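How to watch a picking demonstration at an open day

Filed under: Visits and trade days
By Valentina Toledo

I've been taken round a lot of robot cells by people who wanted me to buy one. The coffee is usually good and the robot usually works. Neither tells you much. What follows is how I go about it now, after the Cikbridge open day and a few before it. It's written for anyone sent along by a boss who has read a brochure.

You need a notebook, a phone with a stopwatch, and a few small things from your own stores in a carrier bag.

Step 1. Write down your own numbers before you go

At Fellex we pack spares. One bench deals with 236 different items, and a decent packer takes them out of a mixed tote without looking. If you don't know your own figures you'll end up borrowing the demonstrator's, and his are always better. Put down how many kinds of thing you handle, how fast, and what a mistake costs you.

Step 2. Get there before the talk

Arnulfo Mamani, who ran the cell on the day, was setting up when I walked in and was far more useful then than an hour later with a microphone. Ask who chose the objects. Ask which ones were tried and left out. He told me straight away that thin flat packets had been dropped from the set. It wasn't on any slide.

Step 3. Look at the bin before you look at the arm

Everybody watches the arm. Look at what it has been given:

Are things lying singly, or heaped on top of each other?
Is anything hard up against a wall or in a corner?
Are there soft items as well as stiff ones?
Is anything see-through or shiny?
Do the walls slope? Sloping walls let fingers in more easily than the straight sides of an ordinary tote.
Is the bin held down? Yours probably won't be.

A few items well spread out is a much easier job than a full tote, and I'd want to see both before I said anything kind.

Step 4. Time it yourself, and count the misses

Start the watch and leave it running. Don't stop it when they pause to explain something. The handout from Cikbridge said 582 picks without a person stepping in. I asked over how many hours and got a promise of an email. I also asked whether a grab that came up with nothing was counted as a pick, a miss, or not at all. Gladys Guzmán, who does their sales, said "it depends on the test", so I wrote that down too.

My own watch covered 45 minutes. I won't print the result, as one visitor with a phone isn't a test, but I came home with a lower opinion of the handout.

Step 5. Ask for the awkward ones

Be polite. Ask if the thing in the corner can be done next. Ask if the bag can be turned over, or two objects pushed together. If they say yes, stand back and let them do it their way. If they say no, ask what would go wrong. A good engineer enjoys that question.

Then get out your carrier bag. I've had things refused on safety grounds, and fair enough, you shouldn't be leaning into a robot's space in any case. Hand them over and let the staff decide.

Step 6. Find out who is helping

Jhair Chambi from our maintenance side came with me and spent the whole time watching the people. I recommend taking someone like him. He noted when anyone touched the keyboard, when anyone reached for the stop button and how often the bin was tidied between runs. A person nudging things back to the middle is doing part of the job, and you'd be paying that person's wages.

Step 7. Ask about the dull parts

Cables: what happens to them after months of the wrist turning?
Fingers: how long does a set last, and who makes the next one?
Floor space: is the fence included in the drawing?
Change of stock: if a supplier alters a packet, who does the work and at what price?

Giuliana Cáceres at Villca, who bought a cell in July, reckons some 60 hours of her team's time went on that last one before it settled. She doesn't regret it. She does wish she'd asked.

Step 8. Wait a day before you write it up

You come out impressed. So do I. The second morning is better, with the notes in front of you and the music gone. Compare against Step 1 and leave blank anything you didn't see with your own eyes. My report on the Cikbridge cell had a lot of blanks, and I asked for a second visit with a full tote of our stock. No date yet.
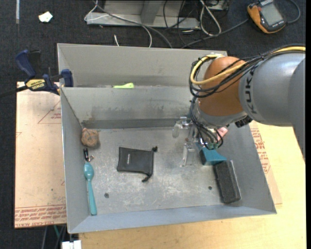 Arequipa, Feb 5, 2022

A drawstring pouch and an eraser block share this bin with a spoon and other odds and ends, so the mix of soft and stiff is fair. The eraser is up against the foot of the wall, and that's one I'd ask for under Step 5. Note the sloping sides and the clamp on the left edge (Step 3), and the cables looped round the joint, which are a Step 7 question.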